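Home Protocols Checklists Contact

Two-gripper cloth trials, pre-session check. Run it before each block of 25 folds.

1. Jaws close fully, screws tight. OK.

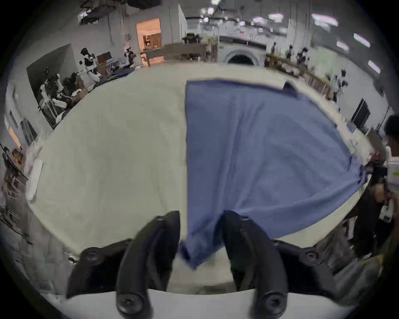 Garnemach Manipulation Methods Group

2. Both grippers paired and indicator lights green. OK. 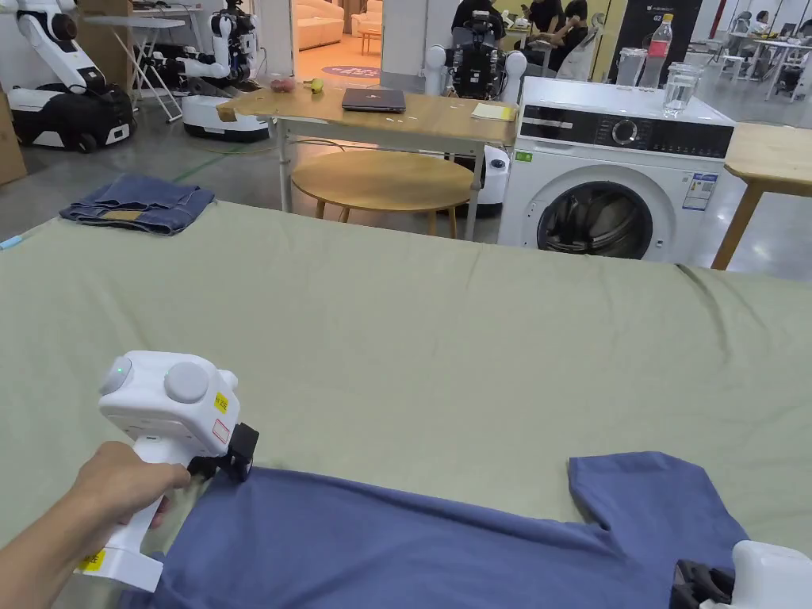

3. Cloth flattened by hand between trials. Two skipped on Monday, both dropped from the set.

4. Clocks on both grippers within 5 ms. Failed once, restarted. 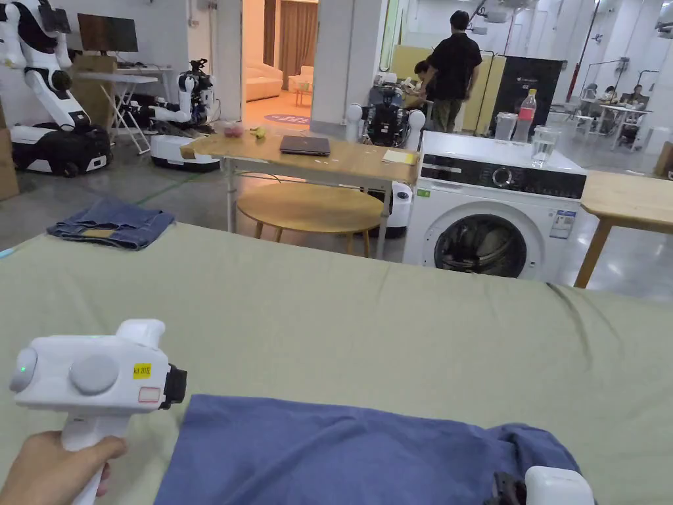 Photo: Jonalyn Ambrosio / Galang

5. Walkways clear of cables. Recheck after lunch. 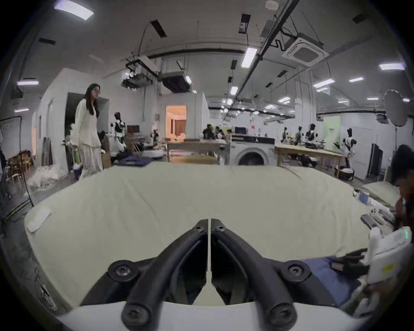 Jabari Barasa: Item 4 should be a hard stop. Drift spoiled nearly 47 folds in the last set.

Last updated: October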